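Learning to clear a table
313 shares | 21 comments

At the Gusden laboratory, the teaching of robots begins with a pair of human hands. An operator holds a set of controls, performs a household task from start to finish, and the arm follows each movement. Every run is stored as a demonstration for the Satti programme, now in its second year.
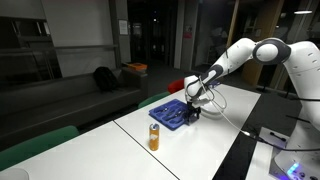
Adeel Khattak, who directs the programme, regards patience as the main skill of a good operator. New staff tend to hurry, and the recordings preserve their haste. Khattak asks them to practise on ordinary table items before any run is kept. A compartment tray such as the blue one, with its utensils lying lengthwise in their slots, requires the gripper to be lowered with care, and a drink can standing close by leaves less room for a careless approach.

58 comments are not required here. 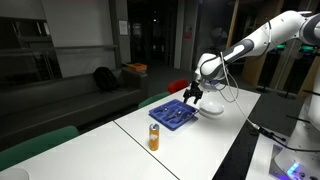
Last updated: Oct 17, 2024

The team recorded 258 demonstrations in June, using software named Isoslow that lets the operator work at reduced speed. Bowls are treated as a separate subject. An upturned bowl offers two fingers very little to hold, and operators are taught to plan the approach before they move.

Four operators currently share the work. Their recordings are reviewed by Stultix, the programme's partner, which returns any run that it considers unclear.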